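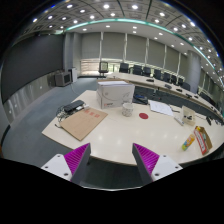
The big table in the meeting room, with the paper box, a mug and the cables.

Welcome to the small gallery of our meeting room at Dankwa. My name is Henk Geerts and I look after the rooms on the second floor. Many colleagues know this room only from sitting in it, and we will put the things on the table in better order on 29th July.

The table is pale cream and the front edge is curved. We got it when we took over the floor from Wikenberg, and it was too large for the elevator, so it came up by the stairs in parts. I like the color. It makes the room lighter in January, when we have the lamps on the whole day. The only bad point is that every ring from a cup stays visible, and for this reason I ask you kindly to use the coasters. They are dark red and easy to find.

The cables are the oldest complaint. Each team brings an adapter, and after the meeting it remains on the table – sometimes for weeks. On the left side there is now a real knot of black cables together with a black device and something small and white that looks like a charger. If one of these is yours, please take it with you. What is left after the tidying goes into the drawer under the window, and from there you can still have it back.

The brown one with the red printed characters has been asked about by three people already. It is not trash! Please let it lie until I have spoken with the Corulov team, who receive most of the post from abroad.

Paper lives in the large white box. We used to keep it in the copy room, but people walked there in the middle of meetings and came back late. In the last year we used 3,477 sheets in this room alone, and I had planned for 3,000. Please take from the top and do not pull from the middle of the stack, or the corners become bent.

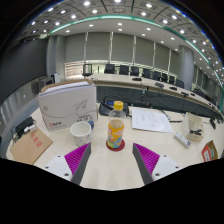
The black unit with the small blue display belongs to the fixed things of the room and should stay at the back of the table. Its cable is a bit short, and when somebody pulls the unit to the front, it comes loose behind. If you have a call with many persons, it is better to move your chairs closer.

Drinks are allowed, also in bottles, if they have a cap. Put the bottle on a coaster the same as you do with a mug. At the end of the meeting the mugs go to the kitchen, left side of the sink, and the empty bottles go into the crate by the door.

Loose sheets with notes I do not throw away. I put them in the folder marked Dandico, although this project is finished and the folder has now all kinds of notes in it. Look there first if you miss something.

For the new arrangement I need 2 helpers for one hour after lunch. Send me a short message or come by my desk.

Henk Geerts
Rooms and supplies, second floor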